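Wotley胶囊咖啡机用了三个月：好喝归好喝，账要算清楚

先说立场：我对胶囊咖啡一直没什么好感。家里原来是手冲，后来早上实在起不来，十一月打折时才买了这台白色的Wotley，到手443元。当时想的是，不行就转手。

商品页写得很满，什么“一键还原咖啡馆水准”，评论区一水的五星，翻了好几页，内容都差不多。我对这种页面向来先打个对折再看。

先讲萃取。配的是同品牌的Palton胶囊，浓缩出来油脂看着挺厚，喝到嘴里其实偏薄，厚的那层多半是泡沫。拿它兑牛奶没问题，单喝就差点意思。换过第三方的胶囊，有两种压不到底，拉杆要使劲，听见塑料咯吱响，我就不敢再试了。说明书上写“兼容多数胶囊”，多数是多少，没写。

速度倒没骗人。开机预热加出一杯，我早上七点多掐过表，一分钟出头。宣传里说十五秒预热，我从来没见过，冬天水箱里的水凉，更慢。

噪音。说是静音水泵，放在厨房石材台面上嗡嗡的，隔壁房间听得见。后来挪到木桌上好一些，不过杯子要是放得靠边，会自己慢慢往外走。这一点我觉得是设计问题，滴水盘的格栅太滑，又不肯加一圈胶垫。

水箱是透明的，装在机身侧面，看水位方便，加水也顺手，这是我少数愿意夸的地方。盖子是深灰色的，圆角，沾了指纹不太显。机身就不一样了，白色亮面，擦完没半天又花了，广告图里那种光洁，大概得每天拿布伺候。滴水盘能拆，但浅，连做三杯就该倒了，忘了倒就会漫到桌上。木桌的同学请注意，咖啡渍渗进木纹里很难弄干净，我已经交过学费。

再说配件。单买了一个Flollov的胶囊架，黑色圆底座，几根细铁丝往外斜着伸，胶囊挂在上面。好看是好看，实用程度存疑：挂不了几颗，一盒拆开，剩下的还得另找地方收。底座也轻，从最外面那根取的时候得用另一只手扶着。要我说，一个玻璃罐就能解决的事，没必要花这个钱。唯一的好处是颜色一目了然，早上迷迷糊糊也不会拿错。

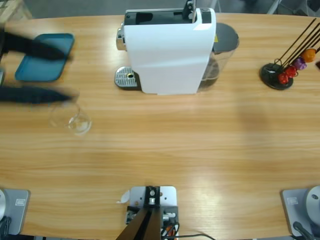 Rizwan Sial看完初稿留言说，架子他也买过，嫌轻就在底座下面粘两片防滑垫，稳多了；他更在意的是胶囊的价格，一天两颗，一年下来比机器贵得多，劝大家下单前先把这笔账算了。

这笔账我算过。按我常买的那款，家里两个人喝，一年下来大约2774元，机器钱反倒是零头。同样的钱买豆子，能喝得好不少，当然得自己磨、自己洗。所谓省钱的说法，是拿外面咖啡店的价格来比的，跟手冲比就站不住。

还有除垢。机器隔一阵会亮灯，提示用原厂的除垢液，一小瓶不便宜。我用食品级柠檬酸兑水走了两遍，灯照样灭，出水也正常。会不会影响保修我不清楚，问客服，回答是“建议使用原装产品”，问了等于没问。

顺便提一句，买之前我还看过Wijesinghe那台半自动，做工确实扎实，可我早上没那个耐心压粉，最后放弃了。如果你有时间折腾，我会建议往那边看，别被“胶囊也能做出精品”这种话带着走。

评分的话，五分给三分。扣分在滴水盘、噪音和那个含糊的兼容说明，给分在速度和水箱。每天赶着出门、喝拿铁为主的，可以等打折再买；爱喝黑咖啡的，先去朋友家蹭一杯再决定。胶囊架我不推荐，除非你桌上正好缺个摆设。

三个月下来机器没坏过，密封圈也还没漏。满一年如果有变化，我再回来补。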